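Fidlow 작업셀 시연 데이터 수집 전 점검표 (메모리 모듈 장착 과제)
점검일: 2024/05/08
점검자: Honeylyn Panganiban
대상: Lollasberg 2층, 작업셀 11번
판정 표기: 적합 / 조건부 / 부적합

1. 비상정지 버튼
판정: 적합
의견: 누르면 섭니다. 4월 점검 때는 버튼 앞에 머그컵이 있어서 컵부터 치워야 설 수 있었습니다. 컵은 퇴거 조치하였고 재발 시 압수합니다.

2. 작업 대상 PC 전원 분리
판정: 적합
의견: 전원 코드를 뽑아 선반 위 빨간 상자에 넣었습니다. "스위치를 껐으니 괜찮다"는 의견은 접수만 하고 반영하지 않았습니다.

3. 정전기 방지
판정: 조건부
의견: 손목띠는 있습니다. 접지 클립이 책상 다리의 도장면에 물려 있었으니 장신구로는 손색이 없었습니다. 접지 단자로 옮긴 뒤 저항 측정 완료. 다음 교대조도 측정값을 기입할 것.

4. 그리퍼 체결 상태
판정: 적합
의견: 볼트 전부 토크 렌치로 확인. 손으로 돌려 보고 "단단함"이라고 적는 방식은 지난달로 끝났습니다.

5. 모듈 파지 및 접근 자세
판정: 조건부
의견: 손목 카메라 화면에서 모듈과 슬롯이 함께 보여야 합니다. 슬롯이 안 보이는 시연은 학습 모델에게 눈 감고 꽂는 법을 가르치는 셈인데, 그건 우리 조작자들이 이미 잘합니다. 모듈을 문 채로 슬롯 옆에서 잠깐 멈춘 다음 각도를 맞추고 내려갈 것.
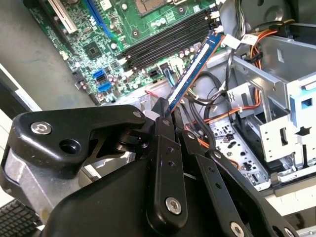

사진 1. 항목 5 관련. 파란색 RAM 모듈을 비스듬히 문 그리퍼, 검은색 메모리 슬롯 옆.

금색 접점을 손가락으로 만지지 마십시오. 로봇은 안 만집니다. 모듈을 건네주는 사람이 만집니다.

6. 케이스 내부 케이블 간섭
판정: 조건부
의견: 주황색 전원 케이블 다발과 검은색 케이블이 접근 경로 가까이에 있습니다. 시연마다 케이블 위치가 조금씩 달라지는 것은 허용합니다. 데이터 다양성이라고 부르기로 했습니다. 링크에 걸리는 것은 다양성에 해당하지 않으며 해당 회차는 폐기합니다.

7. 원격조작 장치
판정: 적합
의견: Phromma 조종기의 영점 재설정 완료. 왼쪽으로 쏠린다는 신고가 2건 있었는데 모두 같은 분이고, 의자가 기울어 있었습니다. 의자 교체 요청함.

8. 기록 및 라벨
판정: 부적합
의견: 누적 2,662회 중 "성공"의 뜻이 교대조마다 다릅니다. 한 조는 양쪽 걸쇠가 잠겨야 성공, 다른 조는 모듈이 안 떨어지면 성공입니다. 앞의 기준으로 통일하고, 기존 기록은 Brorka 뷰어에서 재검토할 것. 실패 회차도 지우지 말고 실패로 표시해 보관합니다. 비고란에 "아깝다"는 사유가 될 수 없습니다.

9. 소모품
판정: 적합
의견: 모듈은 400회 삽입마다 교체. 교체품은 봉투에 "폐기"라고 적어 주십시오. 누군가 집에 가져가서 안 켜진다고 문의했습니다.

종합 판정: 조건부 가동
항목 8은 다음 수집 시작 전까지 시정. 항목 3, 5, 6은 교대 시마다 재확인.
서명란에는 서명만 해 주십시오.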